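3. Where wet things go: the sink and the drawer below the worktop

3.1 Background to this part of the study

The first two sections dealt with dry storage. We now turn to the part of the kitchen where washing, draining and putting away meet, and where most of the households in our study told us they were short of room. The question is a simple one. When a household has a double sink and a modest length of worktop, what does it use as its draining surface, and what does that choice do to the rest of the work at the sink?

Older British kitchens answered this with a fixed drainer pressed into the same sheet of steel as the bowl. Many of the newer kitchens we visited have no such drainer. The sink is let into a plain worktop, and the draining has to be done by something the household adds. In our interviews three kinds of addition came up again and again: a free-standing rack on the worktop, a roll-up rack laid over one of the bowls, and a wire rack fitted inside a pull-out drawer. Some kitchens had two of the three. A few had all of them, although the free-standing rack had usually been pushed to the back of a cupboard.

Earlier writing on kitchen layout has mostly treated the draining area as a fixed stretch of surface with a given width. That made sense when it was moulded into the sink. It is less helpful for a rack that can be rolled up and put in a drawer, or for a drawer that only takes up floor space while it is open. We therefore looked at draining as something that comes and goes through the day, and recorded it in that way.

3.2 Households and method

The visits were made under the Cident project, which covers rented and owner-occupied flats on two estates, Amia and Vida. The kitchens at Amia were refitted as a group and share a basic plan: one straight run of base units, a double sink and a pull-out drawer close to it. Those at Vida were fitted at different times and vary a good deal. Worktop runs were measured from wall to wall or from wall to cooker, and base units were nearly all 600 mm wide, which made comparison between flats fairly easy.

Each household kept a sink diary for 14 days. The diary was a single sheet per day, divided into morning, midday and evening, with room to note what was in each bowl, what was lying on the worktop and whether the drawer was open or shut. We asked people to fill it in when they walked away from the sink and not at fixed hours. Fixed hours had been tried in the pilot and produced a great many entries reading "nothing". The final set came to 985 usable entries. Sheets with no household code, or with the date missing, were left out.

We also held one interview with each household at the end of the diary period, sitting in the kitchen where possible. The interviews ran from a short list of headings covering washing up, vegetables, hand washing, bin and floor. People were free to take them in any order. Quotations in this section are given without names, and we have left out details that would identify a flat.

Two limits should be stated. The diaries tell us what people noticed and chose to write down, and a bowl with one teaspoon in it may well have gone down as empty. The diary period also avoided holidays, when larger meals are cooked and the draining area is under more strain.

3.3 The two bowls

Where the bowls were of different sizes, we had expected the larger to be used for washing and the smaller for rinsing. This is how fitters describe the arrangement, and it is how several of our households described it when first asked. The diaries give a different account. The larger bowl was more often the place where things were left to drain, and the smaller was where food waited or was rinsed.

The roll-up rack explains much of this. It needs a bowl wide enough to make the draining area worth having, and once it has been laid out people are slow to remove it. One respondent said she had bought hers "for pans, at the weekend" and that it had "just stayed there". Another rolled it back by hand whenever he needed the bowl, and pushed it out again afterwards without thinking about it.

Position mattered too. A rack laid square across a bowl, with both ends well supported, gives a flat surface. One laid at a slant gives less usable width, and its lower end can sit in the way of whoever is standing at the sink. Respondents mentioned slipping more than any other fault. The remedy most of them had settled on was to straighten it when they passed.

Food in the other bowl was a regular entry. Root vegetables and leafy greens were the most common, followed by fruit. Packets appeared more often than we had foreseen. When shopping is unpacked near the sink, the vegetables go into the bowl and something in a packet goes in with them, to be taken out again later. Figure 3 has both uses side by side, with bok choy, daikon, aubergine and a carrot in the left bowl and a roll-up rack lying diagonally across the right. The dish drawer is open beside the sink cabinets.

The split has a practical effect on washing up. With food in one bowl and a rack over the other, there is no clear bowl in which to wash a large pan, and one of the two has to be emptied first. Most households moved the rack, as it is one object and the vegetables are several. Those who moved the vegetables put them on the worktop, where they took up the space that would otherwise have been used for stacking plates.
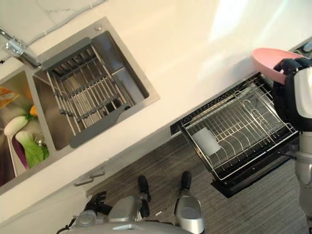
Figure 3. Double sink with vegetables in the left bowl and a roll-up rack across the right; pull-out drawer with wire dish rack, open.

3.4 The pull-out dish drawer

The wire rack in a drawer is sold as a way of keeping the worktop clear. Our respondents mostly agreed that it does this, with the reservation that it moves the difficulty to the floor. An open drawer stands out into the room at shin or knee height. In a narrow kitchen a second person cannot pass while it is open, and in the narrowest ones at Vida the person at the sink had to stand slightly to one side of it.

How long the drawer stays open therefore matters more than how much it holds. The diary sheets showed two clear habits. In the first, the drawer is opened before washing up begins, filled as each item is rinsed, and shut at the end. In the second, everything is put on the roll-up rack first, left for a time, and then moved to the drawer in one go. Households with small children nearly always followed the second habit. Several gave the children as the reason, and one mentioned a dog.

The layout of the wires had more influence than we had supposed. Racks with curved dividers along one side and straight slots elsewhere were used for plates on the divider side, as intended. The straight slots were used for almost anything. Bowls, lids, chopping boards and the loose parts of food boxes all turned up there in the diaries. Mugs were the chief complaint. They tipped between the wires, and people who drank a lot of tea tended to keep them on the worktop whatever else went in the drawer.

Cloths and sponges were another steady entry. The drawer rack is open to the air when pulled out, it is close to hand, and it is out of sight when pushed in. We found it used as a resting place for the washing-up cloth in kitchens where there was a hook or a dish for that very purpose. When asked, people said the hook was on the wrong side, or that they had forgotten about it.

Emptying was irregular. Only a small number of households emptied the drawer fully before the next wash. In most of them it was treated as the ordinary home of a few plates in daily use, which were taken from it and returned to it without ever reaching a cupboard. This saves walking. It also means that the drawer is partly full at all times, and its true capacity for draining is lower than the maker's figure.

3.5 Reach and standing position

We marked the standing position of one adult in each of the Amia kitchens during an evening wash. With the drawer shut, people stood in front of the larger bowl. With it open, they moved towards the smaller one and turned at the waist to reach the rack. Taller respondents found the bend tiring and said so. Shorter ones were more bothered by the tap, particularly where its base stood at the far corner of the sink.

Glossy white worktops were disliked at the sink end for a reason unconnected with storage. In strong light they glare, and drops of water are hard to see until a sleeve has gone into them. Corix, the fitting firm used at Amia, now offers a matt surface as a choice, though too few of our households had taken it for us to compare the two.

3.6 Points carried forward

Three matters from this section are taken up again in section 4. The first is the gap between the stated and recorded use of the larger bowl, which affects how sink sizes should be chosen for small flats. The second is the time for which a dish drawer stands open. We propose that this be recorded alongside drawer volume in any later survey. The third is the lack of a settled place for vegetables between unpacking and cooking — a small matter in each kitchen, but one that came up in nearly 100 of the diary entries and was raised by respondents on both estates without our asking.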